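Break room recycling: crates vs. lidded bins for cans
Forum: Facilities and Shared Spaces > Waste and Recycling

mkessel_86
We have a shared lab floor and cans end up in general waste. I want to replace the lidded can bin with open perforated crates. Has anyone made this switch? Main concerns are drips and fruit flies. The lidded bin is a Weidemann, 2 years old, and the foot pedal is already failing.

Lutz Grube
Did it in April. We went from one lidded bin to open crates on the tables, emptied at 5 p.m. Sorting got better. Drips got worse. Perforated sides do nothing for you if the base is perforated too, so check the base before ordering.

torvald_b
Disagree with crates on tables. Work surface and waste container should not be the same place. Put the crate on a low shelf by the door. People will walk.

Lutz Grube
They will not walk. We tried the door for a month and the cans stayed at the benches. The crate has to be within arm's reach of where the drink is finished.
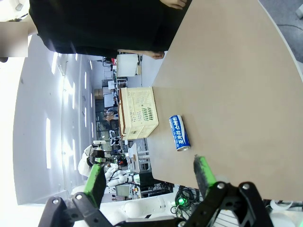 Cream crate near the table edge, Pocari Sweat can next to it.

The lattice openings are small enough that a standard can does not get through or catch. Crates with wide slots snag the pull tabs and you end up shaking them over the sack.

mkessel_86
Is the rounded table edge a problem? A can on its side will roll.

Lutz Grube
It can be. Stand them up or put them in the crate. A rubber mat under the crate with 10 cm of overhang catches most strays. Masta sells one with a raised lip.

pennyweight
The Masta mat curls at the corners after washing. We cut ours from Tarnholm shelf liner and it lies flat. Agree with Lutz on placement, disagree on emptying once a day. Sports drinks are sugary and in warm weather you need a noon pickup as well.

torvald_b
Or rinse them. A rinsed can does not need a pickup schedule.

pennyweight
Rinsing depends on a sink. We have one for the whole floor and it is for glassware.

torvald_b
Then you have a sink problem. I still would not put returns on a bench where someone has samples or a laptop open.

mkessel_86
The tables in question are for general use, no samples. What about volume? We go through 4,000 cans a year.

Lutz Grube
Fine with daily emptying. Get crates that nest, and keep a spare set so one can be washed while the other is out. Petunano has a solid-base version with lattice sides, part 699 in their list. Light color, shows the dirt, so it gets washed.

mkessel_86
Ordering two of those for a trial. Weidemann bin stays by the door for now, pedal or no pedal.

torvald_b
Measure the residue in the base after a week and post it.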